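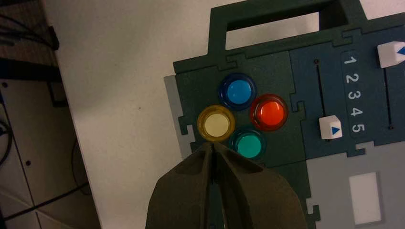
Round push buttons, a blue and a red among them, on a dark green board.

The button is back, or so the appliance trade would like us to think. After years of selling us flat black glass, Masov and Andau both have ranges out this spring with controls you can press, and both talk about them as if they had dug up a lost art.

I'd hold the applause. The Bralham wall oven I tried has a fine row of buttons that click nicely. It costs $2,540. The touch version is $2,000, and as far as I could tell it bakes the same potato.
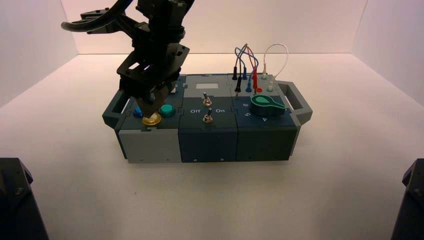

What the click costs

Merle Lockyer fixed stoves for 46 years and has little patience for any of this. "Buttons stick, glass cracks," she told me. "I got paid either way." She does prefer buttons for her own kitchen, mostly for wet hands, but she wouldn't pay extra for them – and she thinks most of the new ones are dressing on the same circuit board underneath.

The Nepia cooktop seems to prove her point. It has 3 handsome buttons, and to set a timer you still have to go into a menu on the screen.
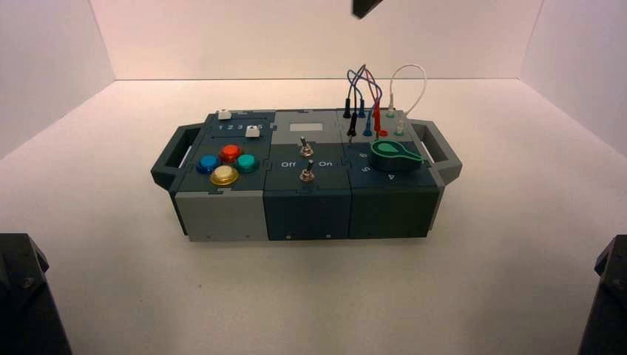 Are buttons easier to repair than a touch panel?
Sometimes. It depends on whether the maker sells the part by itself, so ask before you buy.
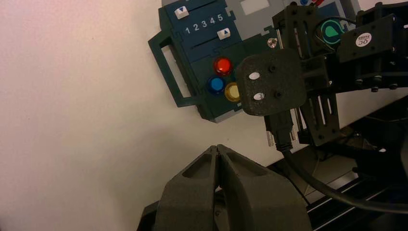

Try it in the store

Take your reading glasses off and set the timer. Then lock the controls and unlock them. If the salesperson has to step in, the buttons aren't doing much for you, whatever the brochure says about touch and feel. Lockyer's own stove has four knobs and a clock that has been wrong since April.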